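Border shelling thread — Lellitz crossing, part 4

Mods: keep it to what's been reported or what you know first hand. Part 3 got locked at 800 posts. No casualty photos please.

kestrel_down
30th November
New thread then. Where we're at: rockets out of the hills above Lellitz started before dawn, second lot mid morning. Clistach side says 186 launched, most brought down or landed in paddocks. Other side says it was answering the raid on the depot. Both claiming the other one broke the truce. Power's off in the lower town again.

Anyone got family there, post if you've heard anything.

mullet_haven
186 is the defence ministry number. Local radio had 109 as of lunchtime. Big gap. Would not be putting either in a headline

kestrel_down
Didn't put it in a headline, said who it came from.

mullet_haven
It's the first number in the first post mate

Gasine_Rd
My aunt is in the upper town. Got a message out this morning, they're in the stairwell because the shelter in her block is still locked from the last time. Council was meant to open it in April. She says two big thuds then a lot of small ones, couldn't tell what was incoming and what was interceptors. Phone since then goes straight to nothing.

pelican_brief_case
Hope she's ok. Network's been patchy all day, doesn't mean anything bad. My cousin went quiet for most of a day last time and it was just the tower.

Gasine_Rd
Thanks. Yeah trying to remember that. She's stubborn about leaving too, we had the whole argument in April and she said she'd go if the school closed. School's closed now and she's still there.

Been putting a bag together in case she does come over the bridge, she'll arrive with nothing. Spare room is made up. Bathroom stuff, socks, her kind of tea, a charger that fits that ancient phone. My brother's driving to the crossing tonight if it reopens and I told him to take cash, the machines on that side were empty last time.

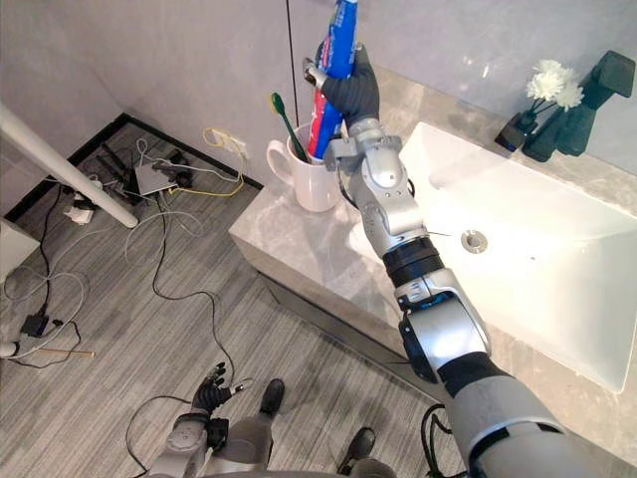 Also blood pressure tablets, chemist here wants a script and obviously the script is in her kitchen drawer. Does anyone know if they'll do an emergency supply on the old box label? Have a photo of the label.

tin_roof_rhonda
Ask for the pharmacist not the counter. Mine did a few days worth for my dad off a label, no drama. Bring ID with the same surname if you have it

Gasine_Rd
Different surname but will try, ta

dropbear_policy
Back to the actual news. Can we talk about the depot. Everyone's repeating "raid" like it's settled. Américo Seixas was on the evening program saying there's no independent confirmation anyone crossed the line at all, could have been an accident at the fuel store. He's been covering that valley for years and I'd take him over either ministry.

mullet_haven
Agree on that. Old fuel store, dry autumn, it's not mad.

kestrel_down
Seixas also said in the spring the truce would hold so

dropbear_policy
He said it would hold IF the monitors got let back in. They weren't. Go listen to it again

kestrel_down
Fair enough, I'd forgotten the if.

ozone_annie
Does it matter for people in the stairwells though? Depot blew up, someone decided it was a raid, they fired. The truce was 366 days old, one year and a bit of change, and not one of the prisoner lists got signed in all that time. It was always going to go on something stupid.

dropbear_policy
Matters a lot. If it was an accident there's a way to climb down without either side losing face. If it was a raid there isnt. That's the whole thing the envoys will be arguing about tonight

ozone_annie
Suppose. I've just stopped beleiving the envoys do anything but fly in and have lunch.

pelican_brief_case
They got the bridge open last time. Not nothing.

tin_roof_rhonda
Türkmen district is reporting the siren stopped and people are out sweeping glass. That's from the school page, not official. Bakery is open apparently — cash only.

mullet_haven
Siren stopping could be the power being off again tbh

tin_roof_rhonda
Could be. Just passing on what they wrote.

kestrel_down
Update, crossing authority says the bridge will open for foot traffic after dark, two hours, residents with papers only. No vehicles. Clistach hasn't confirmed its end yet so DON'T drive up on the strength of this.

Gasine_Rd
He's already left. Rang him, he'll wait at the servo before the checkpoint.

Got two pharmacy lots too, second place said yes. Rhonda you were right about asking for the pharmacist.

mullet_haven
Good. And local radio has gone quiet on the count, so I'm leaving mine at "between the two" until morning.

Gasine_Rd
She texted. One word, "stairs". I'll take it. Will post if they meet up.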